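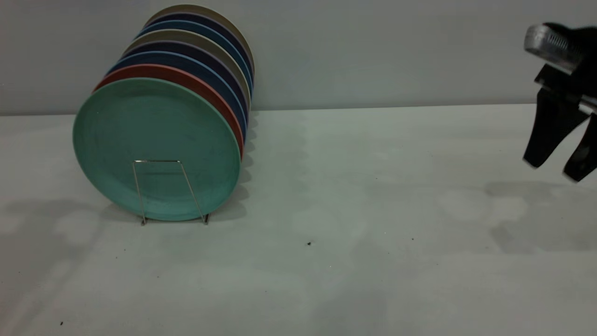
Surely the whole job of an advertisement is to sell the thing, so why are we spending a week on ads that never ask anyone to buy? One of you wrote that on the question sheet after the last session, and I was so pleased to see it that I've moved it to the top of this handout. It's a fair complaint, and I'd guess about half the room was thinking it too. Please keep it in your head as you read, and bring it back to me in class if you don't think I've dealt with it by the end.

Advertising and Brand Campaigns
Handout 6: One Idea, Many Ads

Where we are

Last time we looked at the single ad: one spot, one page, one poster, and what it can reasonably be expected to do in the short time somebody gives it. This week we move on to the campaign, meaning a run of ads held together by an idea. I want to go slowly here. Students tend to think a campaign is just several ads with the same logo in the corner, and then when they come to write one for the spring project they find they've made five ads that could belong to five different companies.

The reading was chapters 4 and 5. If you haven't done it yet, do chapter 5 first. Chapter 4 is mostly history, and you can read it on the bus.

Three words we need to keep apart

I'm a bit fussy about these, as you've noticed.

The proposition is what the company wants people to believe. It is usually dull. "Our paint dries faster" is a proposition. It belongs on the brief and it doesn't have to be pretty.

The campaign idea is the way of looking at the proposition that makes it interesting, and that can be used again and again. If your paint dries faster, the campaign idea might be about people who can't wait for anything. You can see right away how you'd get ten ads out of that, and that's your first test.

The line (some agencies say tagline, some say strapline, and I'll use whichever one falls out of my mouth) is the short bit of wording that closes each ad. A line can express the idea, but it can't do the work of one. Every year I get at least one project with a lovely line and nothing under it, and it is very sad to mark.

Case one: Tesell luggage

Tesell is the made-up suitcase brand we use in this course, so those of you who had me in the fall can skim the background. The rest of you need this much: medium-priced bags, sold mainly through department stores, strong wheels, dull colors, and a customer who buys a suitcase once every many years and doesn't think about it in between.

The first Tesell campaign was built on strength. The TV spot showed a suitcase going down a flight of stone steps and arriving at the bottom without a scratch. It was well shot, people in testing remembered it, and the client was happy. Then came the trouble, which was the second ad. What do you do after the steps? They did a bigger flight of steps. Then they did a hill. By the fourth spot the case was falling off a building, and viewers in the groups were saying, quite kindly, that they didn't plan to drop their luggage off a building.

I'd like you to notice that there was nothing wrong with the first spot. I liked it! The weakness was that it was a demonstration, and a demonstration can only get louder.

The second Tesell campaign kept the same proposition (the case lasts) and found a different way in. Each ad followed one suitcase through somebody's life – the honeymoon, the first trip with a baby, the daughter borrowing it for college and not giving it back. The strength of the bag was never mentioned by the voiceover. It was simply still there in each ad, a bit older than before. You can make that campaign for a very long time, and you can make it in print, on radio, on the side of a bus, and in six seconds before an online video, although the six-second ones took a few tries. 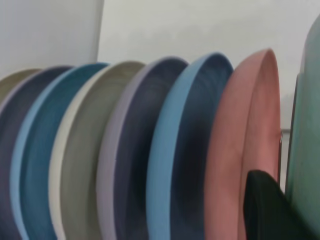 Fig. 1. Plates standing in a row.

Stretch, and how to check for it

The word we use for what the second Tesell campaign had is stretch. A campaign idea has stretch when it can travel across time, across media, and across audiences without turning into something else. I've seen other teachers break this down into long checklists, and I used to do that as well, but these days I give you only the questions I'd ask in a real meeting.

Can you write the fifth ad? Anybody can write the second one. By the fifth you're past the obvious versions, and if you are still enjoying yourself there's probably something there.

Does it work with the sound off? A great deal of video is watched that way now, on phones, in waiting rooms, in bed next to somebody who is asleep. Musical jokes and clever voiceovers fall flat.

Does it work with the picture off? Radio is still with us, and so are podcasts. If the idea depends on one special effect, you have made a very nice effect and you'll have to start again for radio.

Could a competitor run it? Cover the logo with your thumb. If the ad would suit any of the other brands on the shelf, you have an ad for the whole category, and you'll be paying to advertise your rivals as well as yourself. This happens a lot with cars and with banks.

Case two: Kelton and the 30 versions

Kelton is our regional coffee chain. The figures on the sheet are for teaching only, but I've tried to keep them sensible, so treat them as you would treat real ones.

Kelton had a simple idea, that the person behind the counter knows your morning better than you do. The agency wrote 30 short versions for social media, with a budget that allowed 20 of them to be made. They then let the numbers choose, which sounds very modern and scientific. The versions that got the most clicks were kept running and the others were dropped after a short time.

What they ended up with was a feed full of ads offering a free pastry. Of course the pastry won. A free pastry will nearly always win if you're counting clicks over a short stretch. But within a few months the people in Kelton's tracking study (3553 completed surveys, and yes, you'll need that number for question 4) described the brand mainly as "the one with the coupons." The counter staff, the mornings, the whole warm feeling of the thing had dropped away, one sensible decision after another.

I don't want you to go away thinking that measuring is bad. I spent years of my working life on tracking studies and I'd defend them to anyone. The lesson is a smaller one. Decide what you are measuring before you start cutting, and make sure at least one of your measures is about how people see the brand and takes longer than a week to move.

So, back to the question at the top. Some ads are there to get a sale this weekend. Others are there so that when a person does finally need a suitcase, in four years' time, a name comes up in the mind without any effort. The second kind looks idle from close up. Most healthy brands run both, and much of the arguing in marketing departments is about how to split the money. We'll come to the split in Handout 8, with graphs, I'm afraid.
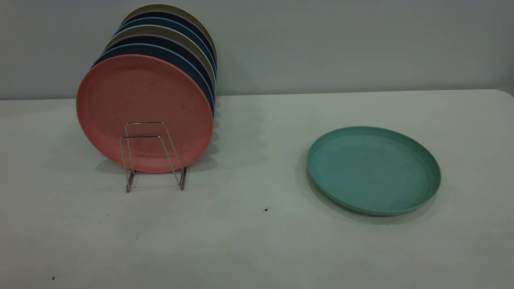

Benmoussa would have pulled the long-running campaign after a year, on the grounds that everyone is sick of it by then and a fresh idea at least gets the sales team excited. The Benmoussa position comes from our role-play packet, for those who missed the session, and it's a position you will meet again and again in working life, usually from a nice person with a deadline.

My answer is to ask who is sick of it. The people who make a campaign see it every day, in rough form, in finished form, in meetings and in the elevator. The public sees it now and then while looking for the remote. By the time the marketing team is thoroughly bored, a good part of the audience is only starting to connect the idea with the name. There are good reasons to stop a campaign – the product has changed, the joke has soured, a competitor has taken the same ground – and being tired of it in the office is a poor one.

Now, the Benmoussa side does have something. A campaign that never changes does go stale. The trick (and it takes a bit of nerve) is to refresh the executions and leave the idea alone. New stories, new music, perhaps a new director. Same way of looking at the world.

Before the next session

Please read the Siledix packet, all of it this time, including the pages at the back with the media plan. Siledix makes allergy tablets in our little universe, and the first thing you'll run into is that there are rules about what you can say. Don't let that stop you from having ideas. Write down the idea first and worry about the wording afterward.

Then prepare the following, on paper or typed, I don't mind which:

1. State the Siledix proposition in one plain sentence. Dull is fine.
2. Write one campaign idea, in no more than 45 words. I do count.
3. Sketch the first ad and the fifth ad. Skip the ones in between.
4. Using the Kelton survey sheet, say which single question you'd have watched more closely, and why.
5. Find a campaign running now that you think has stretch, and one you think has run out. Bring both, printed or on your phone, and be ready to argue.

We'll work in the same groups as before. If your group has shrunk, come and see me and we'll shuffle people about a little. The spring project briefs go out in March, and anyone who wants to talk over a topic early is welcome to stay behind after class. I'm usually still there at 4:15, hunting for the cable to the projector.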